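Skakwood students get a robot to sort the wash

Posted 14 Apr 2026

Laundry duty at Skakwood has a new face, sort of. Students in the after-school robotics club have spent most of the spring teaching a two-armed robot to pick up clothes, pass them from hand to hand and get them into a basket. On paper, simple. In practice, six months and a lot of socks.

The club started the project in December, after a vote between laundry and dishes. Laundry won, mostly on the grounds that shirts don't break. Club adviser Volodymyr Dmytriv said he would have picked dishes.

"I was wrong, the cloth is much harder," he said. "A plate stays a plate. A shirt is a different shape every time you touch it, and the robot has to start over."

Wait, six months from December isn't right and a couple of parents have already written in. Planning began last fall, the robot work in December. Sorry for the mixup.

How it works: students wear a headset and move the arms themselves, over and over, picking up one piece of clothing at a time. Each run gets saved. The software, which the kids named Woo, then learns from the saved runs and tries the job by itself. So far the club has 196 good runs on file. Bad ones get thrown out, and there were plenty, Dmytriv said.

Dark clothes are this month's headache. Black fingers on black fabric, and Woo has trouble telling where the hand stops and the garment begins. The students have been putting in extra time on exactly that, one hand up high with the top of the garment, the other pinching the low end next to the basket.
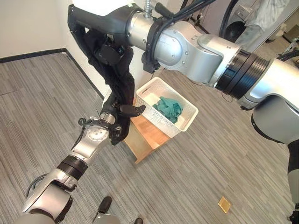

What the judges want

The club is taking the project to the Flarari student robotics meet in Tarkesgate, where 33 teams are signed up. Skakwood is entered in the household tasks group. Teams get one table or floor area, one job, and a time limit. Points for every item that ends up where its supposed to. Points off for drops, and for anyone on the team stepping in to help.

Best score in practice so far is 79, by the club's own count. Dmytriv wouldn't guess at where that would land them. Last year's entry, a cart that delivered library books, went out in the first round when a wheel came loose.

Students split up the work by grade. Older kids handle the arms and the code, younger ones reset the clothes between runs and keep the log. That second job is less fun but the log is what the judges ask for first, so it gets checked at the end of each session by two people.

Clothing wanted

The club is still short of practice laundry. Old T-shirts, towels and pants all welcome, any color, clean please. No zippers or metal buttons for now, they catch in the fingers. Drop-off is the bin outside the Skakwood main office, before the last bell. Club members will pick up the bags from there, and anything left after the meet goes to the school clothing drive.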